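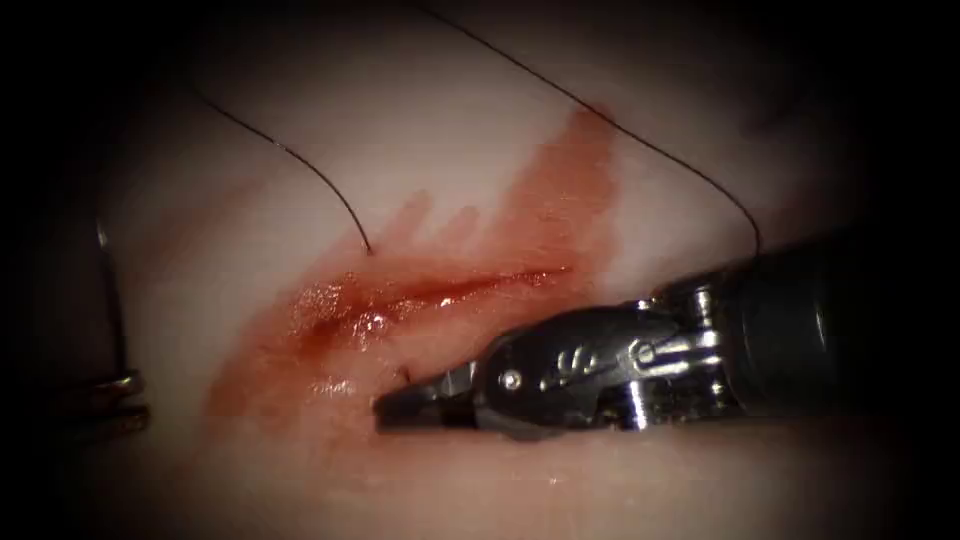 **creakystairs**
We're planning a June weekend in Astcombe and I can't decide between the evening ghost walk and the overnight at the old Pletness infirmary. I love a cold spot and a slamming door, but I'm a wimp about anything medical. A thin red cut in pale tissue with blood smeared around it, and I'm looking for a chair! Does the infirmary night lean on the surgery stories, or is it mostly sitting in the dark listening?

**lanternlady**
Did both last year! The infirmary is mostly listening — they take you through the wards in groups of 10 and then you get a couple of hours with the lights off. There's one talk in the old operating room, and it does get pretty detailed. I asked to skip it and waited in the hall with my cocoa, no problem at all. I heard footsteps over my head out there, so I think I got the better deal. Bring a real coat.

**mossback7**
walk is better. $27 and you're back at the hotel by ten

**COMMENTS**

pebble_jar: Zaker Tours runs the walk now, it used to be Liapis. Same route but they dropped the churchyard, which was my favorite part :(

creakystairs: Booked the overnight! Hall and cocoa for me.

tinbucket: You have to be 18 for the overnight, in case anyone's bringing teens.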